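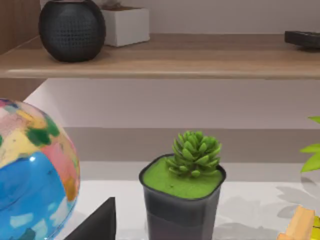
A mossy pot, a big ball and the tip of a gripper finger in one of the Selix desk scenes. Render: Peniletti

Tuulikki Hyvönen has strong feelings about drawers. Ten minutes into our call she has already opened and closed three of them on the shared screen, each one a little stiffer than the last, and she's grinning.

"Feel that? Well, you can't feel it, but the arm can," she says. "The last one sticks a bit near the end of its travel. I grew up with that drawer!"

Hyvönen leads scene design at Peniletti, the small company in Riihimäki behind Selix, a library of simulated homes and desks for people who teach robot arms to pick things up. You load a room, drop in your own arm and gripper, and let it practice on a tabletop that exists only in software. The release that came out in March has 80 rooms and 900 objects, and I've been poking around in it for most of the spring. I like it a lot, so I wanted to talk to the people who made it.

Why so much clutter?

The first thing I asked was why the desks are so full. A lot of practice scenes I've used before had a gray table and a couple of colored blocks. Selix gives you succulents, toys, speakers, laptops and big glossy balls, often all within reach of each other.

"Because that's my desk," Hyvönen says. "We had a rule early on that each of us would model our own table at home before we made up any new ones. Urho's was terrible. It took him a week."

Urho Saarela, who builds the lighting, joins the call halfway through and doesn't deny it. He is much more interested in talking about plants. "Leaves are wonderful for us," he says. "You get thin shapes, you get light coming through, and then you get the shadows on the table. A camera near the gripper can take a shadow for an edge. So we put plants in a lot of rooms and we move them around."

I had the same trouble myself. My first try at a pick-and-place run went fine until I switched on the leafier layouts, and then the arm kept slowing down over patches of bare tabletop. Saarela laughed out loud when I told him. "Good, good. Better you see it now – with nothing to break."

Things that have fallen over

Another feature I've come to love is the one the team calls "lived in." Turn it up and objects start out tilted, tipped or half on top of one another, and drawers may be left open with things inside. The desk I keep going back to has a pink handheld fan, a white desk fan tipped so its grille faces up, a green bottle and a puzzle cube, plus two small dark objects sitting in an open drawer.

"The fans were Ville's idea," Hyvönen says, meaning Ville Manninen, the company's physics programmer. "He wanted round things with a handle or a stand sticking out, because where do you grab that? There are many okay answers and a few really bad ones."

Manninen himself answered by email, in one line: "Everyone should try the fans."

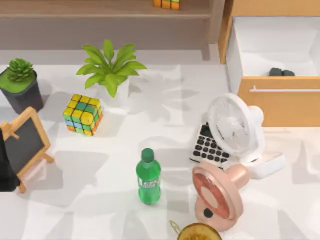
What it's like to set up

Setup was easier than I feared. I had a room running in 10 minutes on an ordinary gaming PC, and most of that was the download. Swapping in a different gripper took me longer, mainly because the guide puts the finger settings in a chapter on cameras (Hyvönen winced and wrote that down).

I also called Walter Arboleda, who runs the robotics workshop at Murnirley and has been on Selix since the test version, nearly two years now. His students start there before they go near the real arms.

"They get brave," Arboleda says. "They'll try a weird grasp from the side just to see. On the real bench they'd never do that on day one."

He does have complaints. Soft things are still missing, so there's no cloth and no loose cable, and the heavier rooms drag on his older machines. Hyvönen says cloth is being worked on and won't give me a date. For slow machines she suggests turning off the soft shadows first, at which point Saarela made a small pained noise.

Before we hung up I asked which room she would hand to a beginner. She went straight back to the drawers.

"Start with one open and just take something out of it," she says. "Then close it. Closing is harder than people expect, and I could watch it all day."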